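The Paline site opened to visitors in March, and I took the 9:30 tour. It's a 22-minute bus ride from the Trodport station, and the stop is right across from the gate. Check in at the small office on the left. They hand out a badge and a paper map, and the map is worth keeping, as the buildings are numbered in the order they were built and not in the order you reach them.

The first hour is the old carpet mill. Paline started out making stair runners and moved to wide carpet later. The weaving floor is in Building 4, and the looms there still run two shifts. Ear plugs are in a box by the door. The guide stopped at each loom long enough for us to watch a few inches come off, then took us up to the gallery, where you can talk again. A loom set up for a patterned runner uses 3161 ends of yarn, all tied in by hand when the pattern changes. That job takes two people most of a week.

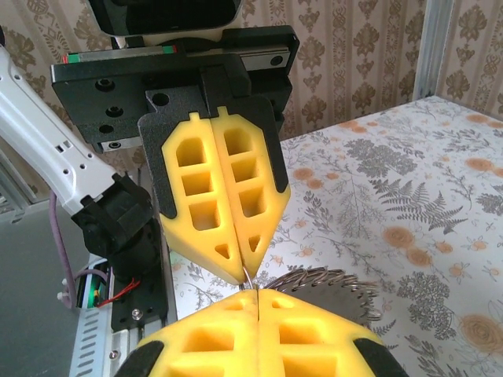 From the gallery you go down a back staircase to the dye house. It was the part I liked most. The yarn goes into the vats on steel poles, and the color is checked against a card under three different lights before the batch is passed. Limsakul, the firm that supplies the wool, sends it in already washed, so the old scouring room is now used for storage. The floor is sloped and has drains every few feet. Wear shoes with some grip.

Lunch was in the canteen between Buildings 6 and 7. Soup, rolls, and a decent apple cake. There were 72 of us on the morning tour, and the line moved slowly. People who brought sandwiches got the benches outside and did better.

The afternoon is looser. You can see the pattern archive, the workshops, or both if you walk fast. The archive has 509 designs on squared paper, kept flat in wide drawers. Most are florals, with a few borders made for hotels and one set for the Ballier ferry line, which had anchors in the corners until the ferry people asked for ropes. You can ask for a drawer to be opened, but you can't touch the sheets.
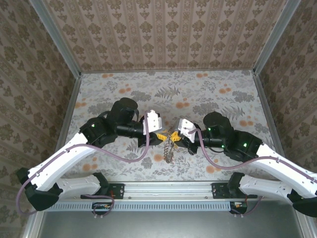 *Two arms with yellow gripper fingers, above a floral-patterned floor.*

The shop closes at 4:00, half an hour before the site does. Remnants are sold by weight from bins near the register, and the good sizes were gone by the time I got there. I bought a doormat in dark green. The return bus runs every 40 minutes after 3:00, and the shelter at the stop has one bench.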